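Budgeting for the second pair of grippers

5 min read
Print | E-mail

I have been putting off this post until the numbers settled, and they finally have! We are buying hand-held grippers for the small-objects work, and I got to write the plan. I love this part of the job more than I probably should.

Quick recap for anyone who missed the January post. Svyatoslav Zakharchenko and I priced the setup two ways, one operator with a single gripper or one operator with a gripper in each hand. I went in sure that the single would win. Then we listed the tasks we want this year (sorting jewelry, untangling cords, anything where one hand steadies and the other picks) and most of them need 2.

So two it is. The quote from Pavliuk came to 747 per gripper, and the spares kit is another 359 – finger pads, pivot screws, a spare linkage. I would buy the kit on day one. Pads are what you run short of, and a separate order to Sernham means paying shipping again. 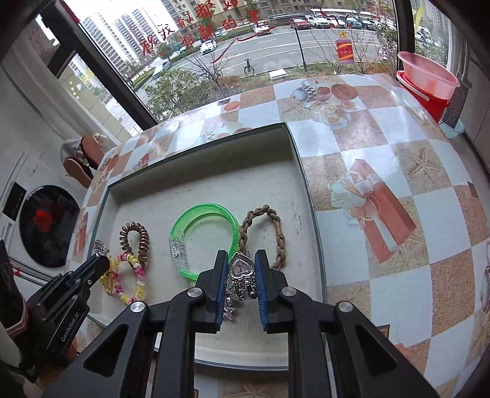
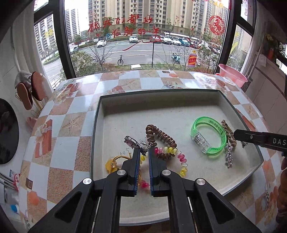

Trerlow Manipulation Group, Small Objects Team

The tray is the cheapest line in the whole plan and I'm very fond of it. Bracelets, charms and a coil hair tie cost next to nothing, and they give you stiff things, stretchy things and shiny things all in one reach. If you're planning something similar, put a small line in the budget for odds and ends and let people go shopping!

What I got wrong the first time was operator hours. I had the hardware worked out to the last screw and one lonely row for people. Willy Vandenberghe went through the sheet and sent it back with that row split into practice, working time and tidying up between tasks, and he was right to do it.

Still open: whether to lease a third gripper from Storkness for the busy months. Their lease terms are decent, but I want to see how fast we go through pads before I sign. I'll post the updated sheet once I have that.

Contact | Copyright Trerlow Manipulation Group | Back to top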